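### 3.2 Adjektive und Quadratmeter

Das Korpus umfasst 1434 Wohnungsanzeigen, die im August auf den Portalen Dasar und Urmont geschaltet waren. Dubletten wurden entfernt, wobei der Begriff in diesem Markt dehnbar ist: Dieselbe Dreizimmerwohnung erscheint gern unter zwei Überschriften, einmal als »ruhig gelegen« und einmal als »mitten im Leben«. Wir haben in solchen Fällen die ältere Anzeige behalten und die jüngere mit Bedauern gelöscht.

Kodiert wurde jedes wertende Adjektiv, das sich auf Räume, Lage oder Ausstattung bezieht. Maßangaben wie »groß« zählten nur dann als wertend, wenn keine Fläche genannt war. Fehlte die Fläche ganz, wurde die Anzeige in die Gruppe O (»ohne Angabe«) einsortiert. Gruppe O ist sprachlich die bei weitem ergiebigste. Wer keine Quadratmeter nennt, nennt offenbar Licht, und wo auch das Licht nicht erwähnt wird, ist von Charakter die Rede.

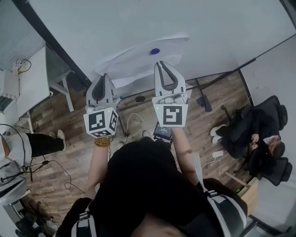 *Abbildung 4: Zwei Handgreifer über einem Boden in Holzoptik.*

Eine eigene Behandlung verlangte das Wort »gepflegt«. Im Kodierschema nach Chauhan gilt es als neutral, was wir nach den ersten 90 Anzeigen nicht mehr vertreten konnten. Es tritt in unserem Material fast nur dort auf, wo ein Baujahr verschwiegen wird, und es steht auffällig oft neben »zeitlos« — einem Ausdruck, der Badezimmerfliesen in Farben begleitet, die durchaus einer bestimmten Zeit zuzuordnen wären. Wir führen beide Wörter deshalb in der Klasse der schonenden Altersangaben.

Die Preise wurden als Kaltmiete erfasst. Bei 700 Anzeigen lag zusätzlich eine Angabe zu den Nebenkosten vor; bei den übrigen hieß es »nach Absprache«, »gering« oder, in einem Fall, »fair«. Eine Umrechnung haben wir nicht versucht. Für die Auszählung diente das Programm Isness, das zusammengesetzte Adjektive zunächst in ihre Teile zerlegt und damit an »lichtdurchflutet« wiederholt scheiterte. Diese Fälle wurden von Hand nachgetragen.

Ausgeschlossen blieben neun Anzeigen, die kein einziges wertendes Adjektiv enthielten. Sie bestanden aus Zimmerzahl, Fläche, Miete und Telefonnummer. Ob es sich dabei um Zurückhaltung oder um unvollständig ausgefüllte Formulare handelt, lässt sich anhand der Texte nicht entscheiden; die Auswertung in Abschnitt 4 beruht auf den verbleibenden Anzeigen.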